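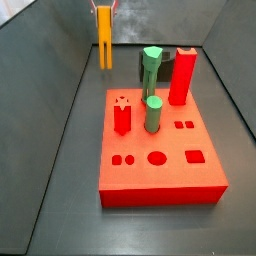
Slide 1: Orange-red sorter board, tall blocks at the back.

Leave this up while people find seats. Phillips Hall has bad acoustics near the doors, so wait for the coffee line to sit down before starting. Title of talk is on the handout: "Holes, and What to Put in Them." I was asked for something more inviting and I thought about it.

OPENING (3 minutes, no longer)

Good afternoon. I run the toy library in Tanard. We lend 3,000 toys, and 70 of them are shape sorters. If you have never tried to shelve 70 shape sorters, the thing to know is that they don't stack, they don't nest, and each one comes back a piece short.

I'd like to talk about the shape sorter as a piece of design. I'm aware that the session next door is on ride-on vehicles and that there are free samples. Thank you for coming to this one.

(Pause. Someone will get up and leave at this point. Let them.)

THE BOARD

Point at the front row. Small rounded square on the left. Small circle right next to it. Bigger oval toward the middle. Then over on the right a square that has been turned a little, so from where you're sitting it could pass for a parallelogram.

Ask the room: which two of those would you expect a two-year-old to mix up? Most people say the circle and the oval. In our lending room it's the first two, by a mile. A small square with its corners rounded off is a circle as far as a toddler is concerned, and I've come to think the toddler has a case. The corners are the whole difference, and somebody has sanded down the evidence.

The turned square is my favorite. An adult sees a square hole and reaches for a square block and then stands there pushing. The child had the right block all along and just needed to twist it. You can watch a parent work this out. It takes them longer than you'd hope.

Board versus box: say a word about this. With a box, the block drops inside and is gone, and for a lot of kids the disappearing is the fun part. The holes are more or less an entry fee. A thick slab lying flat on the floor is a different game. The block goes in and stands there for everyone to admire. You also don't need the lid, which matters to me personally, given what's in our lost-lid drawer.

Color: the top of this board is a softer salmon and the front edge is a hard red, and the holes go darker still. I like that. You want the holes to be easy to find. We have a cream-colored sorter by Mavitz with cream-colored holes, beautifully made, and it looks wonderful on the shelf, where it has spent most of its life.

(If someone from Mavitz is in the room, be nice. Mention the xylophone.)

TALL BLOCKS

Short section. Tall blocks get a bad review from parents because they fall over. I'd defend them. A tall block can be held at one end while the other end hunts for the hole, and a small hand isn't in its own way. Flat chunky ones have to be pinched by the rim and dropped, and then the fingers are where the block wants to go.

They also make decent people. Put any bunch of tall blocks in front of a four-year-old and you've got a family, and one of them is going to be sent to bed.

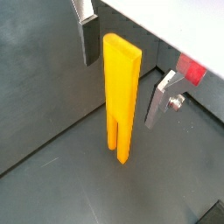
Slide 2: Yellow piece with two prongs, standing in a corner.

THE ODD PIECE

Give them a moment with this one. Then ask what it is. So far I've heard tuning fork, clothespin, and "pants." Pants is popular with the under-fives, and I can't fault it. One leg is a bit shorter than the other and rounded at the tip. The other is wider, runs lower, and ends square, so these would be pants that had seen a tailor on a bad day.

What I want them to notice is that it has no obvious hole. Look at the top and it's a plain flat bar with soft corners. Look at the bottom and it has changed its mind. A kid who sorts by looking at whichever end is up is going to be wrong about it, and will learn something, or will throw it.

Point out the faint vertical lines down the front. Could be from a mold, could be from a printer, I wouldn't bet either way. Good moment to bring up replacement pieces, which people always ask about. We've started printing our own when a piece goes missing, with mixed results. The first star we made fit every hole on the board it belonged to, and two on another board.

Also say something about yellow. It catches the light and shows up against a dark gray floor from across a room. We had a run of charcoal pieces from Trillusen, very tasteful, and a charcoal carpet. I stepped on one in October and can still tell you which foot.

LENDING ADVICE (skip to here if running late)

Keep one odd piece in every bag. Label it as an odd piece or you'll get phone calls.
Weigh the bag when it goes out and again when it comes back. Faster than matching blocks to holes at closing time.
Don't tape a diagram inside the lid. The parents use it.
Wash before shelving. I shouldn't have to say this to a room of professionals, but I've seen the returns cart.

QUESTIONS

There are 200 handouts by the door. Take two.

Someone will ask whether sorters make children smarter. I don't know. They make them quiet for as long as it takes to get the square in, and then there's the cheering. Someone else will ask about magnets. Refer them to the next session, and get the clicker back to the front desk before 4.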